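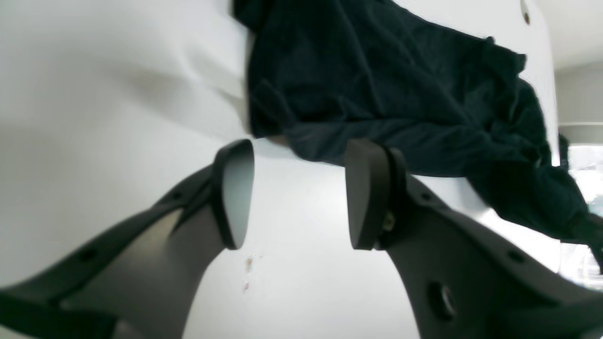 Ticket 300: Reddish-brown specks on white surface, will not stay gone
Site: Stimcombe
Category: Surfaces and cleaning
Priority: Low (raised to Medium by the person who has to look at it)
Status: Closed, with reservations
Opened: 30 September 2020

Reported problem
There are a few small reddish-brown specks and stains on the big white surface. The rest of it is clean, so they are all anyone sees. I have wiped them with a damp cloth and then with a damp cloth and feeling. They got paler for an afternoon and came back looking rested.

What I would like
A white surface. I understand this is the sort of ambition that gets people talked about.

Reply from Clakow support desk
Thank you for your ticket. Please confirm the following before we proceed:
Is the surface white?
Have you tried wiping it?
Is the marking on the surface or in the surface?

Reporter
Yes. Yes, see above, it's the second sentence from the end. The third question is a good one and I resent it. I ran a fingernail over the specks. Two of them have a tiny edge to them and the others feel like nothing at all. So both, I suppose.

Clakow support desk
Marks with an edge are dried residue. Marks without one are stain. Treat separately.
Step 1. Lay a cloth wrung out in warm water over the residue and leave it for 35 minutes. Do not scrub.
Step 2. Lift with a plastic scraper held nearly flat. Do not use the corner.
Step 3. Mix baking soda and water to a paste and apply to the stain. Wipe off, rinse, dry.
Step 4. Report back.

Reporter
Step 1 done. Thirty-five minutes is a long time to supervise a cloth. Step 2 done, and the two raised specks came away in crumbs. Step 3 made the remaining marks cleaner, in the sense that they are now very clean marks. Slightly lighter. Still there from across the room if you know where to look, and I do.

Also, while I had my face down there: the white material has a faint ripple toward one corner, like it's thinking of folding. Has it always done that? Should I be worried about it as well?

Clakow support desk
One issue per ticket, please. Is the ripple causing the stains?

Reporter
No. It's just there.

Clakow support desk
Then please leave it there. What is the likely source of the stains? Possible sources on our list: rust, coffee, tea, sauce, wood stain, other.

Reporter
We had a can of Medwood open in the same room in February, but that was a good while before the specks, and the lid has been on ever since. There is tea every day. Sauce has been denied by everyone I asked, a little too fast. I can't prove any of it. Put "other."

Clakow support desk
Noted as "other." For tea or sauce, try 3 percent hydrogen peroxide on a cotton pad, test a hidden spot first, leave 10 minutes, rinse. For rust, use lemon juice. Do one at a time, rinse thoroughly between attempts, and never mix either with bleach.

Reporter
Hidden spot tested. No change to the finish, it still has its bit of gloss. Peroxide on the stains, rinsed, and two of the small ones went. Repeated it after lunch and got most of what was left. Lemon juice did nothing except make the place smell like someone was expecting guests.

One faint dot remains. I have decided I can live with it, mostly by putting the Feng catalog on top.

Clakow support desk
May we close the ticket?

Reporter
Yes. I'll open a new one for the ripple.

Clakow support desk
Please allow 55 working days for ripple inquiries.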